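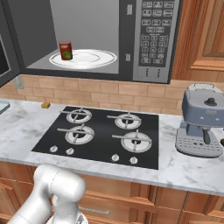 Kitchen sim, microwave task: door open, red and green box upright near the left rim of the turntable.

How to write a success check you can believe

Every simulated kitchen task ends with a small function that returns true or false. It decides whether the policy gets a point, and it tends to be the least tested code in the whole project. People will spend weeks on the controller and ten minutes on the check, then argue about a difference of 2 per cent between two policies when the check itself is wrong more often than that.

This tutorial builds a check for one task: put the box in the microwave. I use the Brarnance simulator with Duten as the task runner, but nothing below depends on them much. If your simulator can give you body poses, contacts and joint angles, you can follow along.

I assume you already have a scene that loads and a policy, or a teleoperation setup, that can produce episodes.

1. Write the sentence before the code

Open a text file and write what success means in words. Mine went like this:

The box is resting on the turntable plate, inside the cavity, and the gripper has let go of it.

Notice what I left out. It doesn't say the box must be upright. It doesn't say the door must be shut. Those may matter to you, and if they do, put them in now. The default check that came with our task asked for "object in microwave" and stopped there, and I still couldn't tell you what its author meant by "in".

2. Throw away the distance test

The usual first attempt measures the distance from the object's centre to the centre of the microwave and compares it with a threshold. It is one line long and I would not trust it with anything.

A microwave cavity is wide and low. A sphere big enough to reach the sides also sticks out through the front, so a box held in the doorway counts. Shrink the sphere and a box standing near the rim of the plate, like the one in the picture, may fail although any person would call it placed. You can tune the number until your demos pass, but then you've fitted the check to the demos.

3. Use the cavity's own frame

Attach a box-shaped region to the microwave body and express the object's pose in that frame. If the appliance moves between layouts, the region moves with it.

cavity_T_obj = inverse(world_T_cavity) * world_T_obj
inside = all corners of obj within cavity_region

Test the corners and not the centre. The centre of a tall thin object can be well inside while one end pokes out over the lip.

Two warnings. Mesh files and collision shapes often disagree, so draw the region in the viewer and look at it with your own eyes. And check which way the axes point. Mine had depth and height swapped, and the check still passed most of the episodes I tried, which put me off "it seems to work" as a form of testing.

4. Ask for contact with the plate

Being inside the region isn't resting. An object in mid-fall is inside. So is one still pinched in the fingers.

resting = contact(obj, plate)
released = not contact(obj, any gripper body)

List every gripper body by name: fingers, pads, palm, whatever your model calls them. Our list had the fingers only, so a box leaning against the palm counted as released.

If your plate is part of the microwave's single collision mesh, you can't ask this question as written. Either split the mesh or use a height test against the plate surface with a small tolerance. I prefer splitting. It's a dull hour of work and you do it once.

5. Make it hold for a while

Contacts in a physics engine flicker. A single step where everything is true means very little, and a policy trained against that signal will find the flicker before you do.

if inside and resting and released: count += 1
else: count = 0
success = count >= 36

I use 36 consecutive control steps. There's nothing special about the number. It suits our control rate and it was long enough that a toppling box either settled or rolled off. Pick yours by watching slow falls — the fast ones sort themselves out.

Also look at when the episode stops. Ours are capped at 3000 steps, and a run that succeeds within the last 35 is thrown away by the hold rule. You can accept that or let the counter finish after the cap. Write down which.

6. Feed it things that should fail

This is the part people skip. Without running a policy at all, place the object by hand in code and call the check. As a minimum I'd use these poses:

On the counter directly beneath the microwave.
Balanced on the cavity lip with the door open.
Inside the cavity but resting on the floor beside the plate.
On the plate with the gripper still closed round it.
On top of the microwave.
Pushed partway through the back wall, which physics engines permit more often than their manuals admit.

Then the ones that should pass: centre of the plate, near each side of the rim, upright, lying down, turned at an angle. Let the simulation settle before you read the answer, and keep the whole lot as a regression test.

When I ran this on the default check, 3 poses came back with the wrong answer. The published success rates for that task had been produced with it.

7. Compare it with a person

Save the final state of a batch of episodes, render each one from a camera that can see into the cavity, and have someone mark them without seeing the check's verdict. Go through every disagreement. Some will be the person's mistake. Some will be your sentence from step 1, which turns out to be vaguer than you thought.

What this doesn't tell you

A good check tells you the policy put a simulated box on a simulated plate. It says nothing about whether the grasp would survive real friction, or whether the arm scraped the door frame on the way in. If you care about scraping, log the contact forces separately and report them separately. Addo will happily fold everything into one weighted score, and so will Prakadetti. I've yet to read such a score and know what the robot did.

Version the check along with the task, and print the version next to every result. Numbers from before and after a change to the check don't belong in the same table.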